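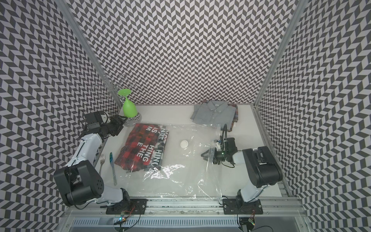
Questions about recording for Jonden

What do we record?
Short episodes where a person drives the two arms by hand control and does one small household job. The model learns from these episodes. At the moment the set has 1149 of them, and 293 are with clothes and plastic bags.

Why do you leave other things on the table?
The model must learn to work when a fork or a goblet is also there. Please do not clean the table between episodes, only move the things a little.

Is transparent plastic a problem?
Yes, it is the most difficult material for us. The film shines and its edge is hard to find. Go slowly with the grippers near the bag.

Can I keep an episode with a mistake?
If you dropped the garment and picked it again, keep it and mark it "recovered". If an arm touched the rack hard, delete it.

How long can I work without a pause?
Two hours. After this the movements become less clean, and we see it in the data.

Who checks the episodes?
Sunee Kongkaew looks at the new ones every morning. For questions on labels, please write to Aurélien Carré.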